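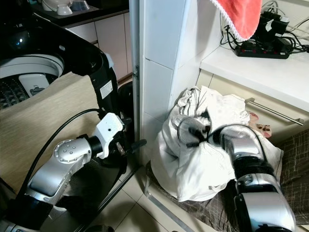
Both arms at the washing machine, with the right gripper pressed into the laundry bag.

Hilline two-arm set, domestic laundry work: review for buyers
Reviewed by Oksana Bilyk

The Hilline is sold as a pair of arms with grippers, a controller and a licence for the task software. I have had the use of one since June. This review is written for someone who has to put a figure in a budget and defend it later. Readers who want joint speeds can get them from the data sheet, which is accurate as far as I could check.

What is in the price
The quoted price covers the arms, one set of gripper fingers per arm, the controller and the first year of software. It does not cover the wrist cameras, spare fingers, delivery above the ground floor or the mounting frame. We were quoted 3000 pounds for the frame and cameras together, on a separate line on the second page. Widad Chamoun, who does our purchasing, asked for it to be moved to the first page and they did so without argument. Ask for the same.

Fingers are the running cost. A replacement pair is 287 pounds with no discount for quantity. Ours are worn on the inner faces but still usable. I would budget for 2 pairs per arm in the first year and revise from there.

Arms
The silver links and black joint rings have stayed tidy. Reach is adequate for a top-loading machine with a bag on the floor beside it, provided the base is set at the right distance. Getting that distance right took most of a morning. The manual gives one value, for a bench, and a kitchen floor is not a bench. Oleksandra Zakharchenko made up a card template for the base position and we have not needed to measure again.

The arm cable needs planning. It stands off in a wide loop and requires clear space above the work. In a narrow kitchen that space may not exist. Measure before ordering, with cupboard doors open as well as shut.

Grippers
This is the part worth paying for. The fingers are large for the job, and on paper I would have marked them down for it. With soft cotton they pinch a fold and draw the cloth in between them, so a poor first approach can still give a usable hold. Thick hems are harder. Drawstring bags are the weakest case: the cord lies against the fabric and the gripper tends to take both. If your work is mostly bags, ask for a demonstration using your own bags.

The wrist view is close and gives good detail on creases in white fabric. It gives much less idea of where the cloth ends. Anyone planning to supervise from the wrist view alone should add a second screen for the head view – the software supports it, but the screen is extra.
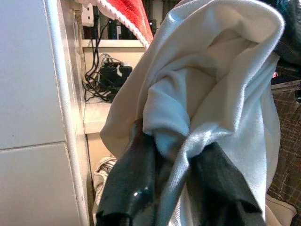 Installation and power
Allow more sockets than the quotation suggests. Controller, cameras, network box and screen each bring their own adapter, and domestic counters are usually full already. I would put a new double socket into the plan at the start. Our electrician fitted it in under an hour, but waiting for him held up the job.

Set-up by Hilline's engineer is charged by the day. One day was enough for us. The second day they recommend can be left out if someone on your side has handled arms before.

Compared with the Ovum
Hanna Koval's group at Lostgate runs the Ovum and let me use it for an afternoon. It costs less, the cameras are included, and the fingers are cheaper to replace. It is also slower to recover a missed grasp and its wrists are bulkier, which matters inside a drum. For folding on a table I would buy the Ovum. For loading and unloading I would pay the difference.

Support
I raised 22 tickets. Most were answered the same day. Two concerning the licence server were not, and the arms cannot be used for new tasks while that server is unreachable. Get the renewal price in writing before signing. Ours was given by telephone and rose by the time the paperwork came.

Verdict
Recommended for loading work, with the frame, cameras and spare fingers costed from the outset. Not recommended where the budget covers only the headline price.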